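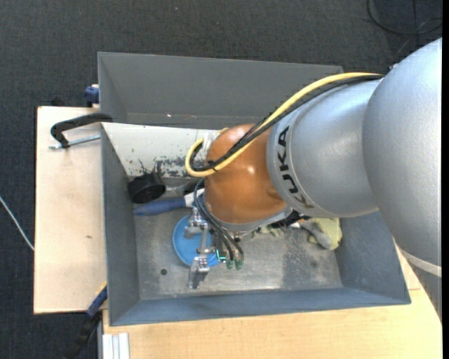
Bin picking cell, what did you forget to budget for?

benchfee
Posted December 24, 2021
Putting together next year's request while everyone sane is off eating cookies. The arm is bought and paid for, so management believes the project is bought and paid for. I need a number for everything else by the time they're back. One arm, one bin of mixed stuff, two-finger gripper. What did you leave off your list and then have to beg for?

Romance_Dept
Hoses. Fittings. Cable ties. Then more hoses. Our first year I wrote "misc. pneumatic" and put $119 next to it, and I'd like to go back and slap that person. Anything that runs down the outside of the arm gets bent every cycle, and it will find the one corner that rubs.

frerichs_fan
Second set of fingers. Get them quoted with the gripper. We ordered ours later and waited until May.

gantrygoat
I'll be the grump. You're asking for accessories and you haven't said what the bin is bolted to. Clamps on a wood table are fine for a week. If this is a real cell, put a real fixture in the request and cut something else.

benchfee
It's clamps on a wood table.

gantrygoat
I figured.

Romance_Dept
Disagree with the goat. We ran clamped for our whole first year and moved the bin 20 times. If I'd welded up a stand in month one I'd have a very nice stand in the wrong place. Buy better clamps and mark where the bin goes.

gantrygoat
And how many times did you re-teach because somebody leaned on it?

Romance_Dept
3. Fine, that I remember.

urnuner
Budget for the junk you're picking, too. Handles, lids, old gloves, whatever goes in there. People assume it's free since it came out of a drawer, then the gripper chews up the drawer and you're at the hardware store on your own card. Soft things are their own line. A crumpled glove against the side wall ate more of our hours than all the rigid parts put together.

frerichs_fan
What does the arm cost you to insure? Ours went on the building policy and then somebody read the policy.

benchfee
No idea. Adding a line that says "ask."

plc_and_quiet
Has anyone used the Festimano bin liners? The sales guy quoted me $943 for a set and I laughed, but the paint inside our bin is going fast.

urnuner
Have them. They're okay. Sheet stock cut to fit does the same job and you won't cry when it gets scraped.

plc_and_quiet
So, no.

urnuner
I said they're okay!

gantrygoat
Put in training for a second person. If you're the only one who can jog it out of a corner, you don't get a vacation. Present company being the evidence.

benchfee
Rude, but it's on the list. Current draft: spare hoses and fittings, second fingers, better clamps, a fixture marked "phase two" so the goat will calm down, liner material, pick items, insurance question, training. I'll post what survives.

gantrygoat
Phase two is where fixtures go to die.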